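4.2 Open-day demonstration

The Fulterness open day gave us an audience, something the first study had been spared. Over the afternoon 651 visitors passed through the hall, and a fair share of them stopped at our stand, between the Torvik conveyor and the free coffee. We make no claim about which of the three was the attraction.

The task was the same cloth-picking routine used in Section 3, running on the Wondari planner with no changes to its settings. We ran 37 trials, each started on request by a visitor. Requests for the robot to iron were recorded and declined.

Visitors were asked before each trial whether the arm would pick up the cloth on the first try. In 20 trials the majority said yes. Their confidence dropped after the first failure and never fully came back, although the robot's success rate stayed where it was. Children were the better forecasters. They also asked the hardest questions, chiefly why the arm waited so long before moving. The planner was still thinking, and we said so, to general disappointment.

The arm worked over a gray metal bin clamped to a wooden table (Figure 2). Striped cloth was kept in use because its folds are easier to follow from behind a barrier.
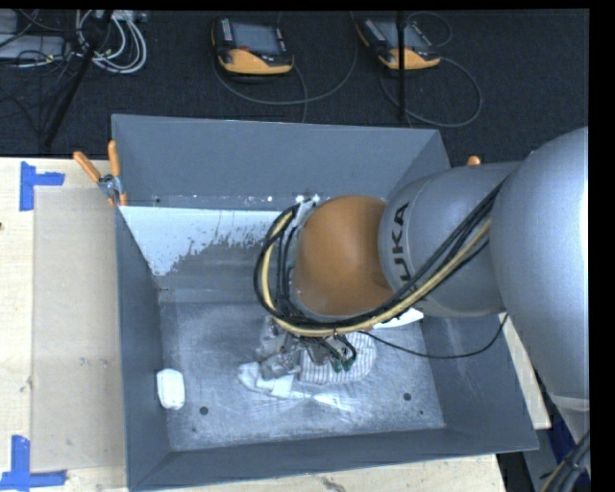
Figure 2. KUKA arm with its gripper over the crumpled cloth in the bin. Blue tape marks corners on the tabletop at left.

4.3 Limits of the demonstration

Visitors came and went between trials, so the forecasts do not come from a fixed group. The Grilberg questionnaire was handed out at the exit, where most people already had their coats on, and we treat its results with care.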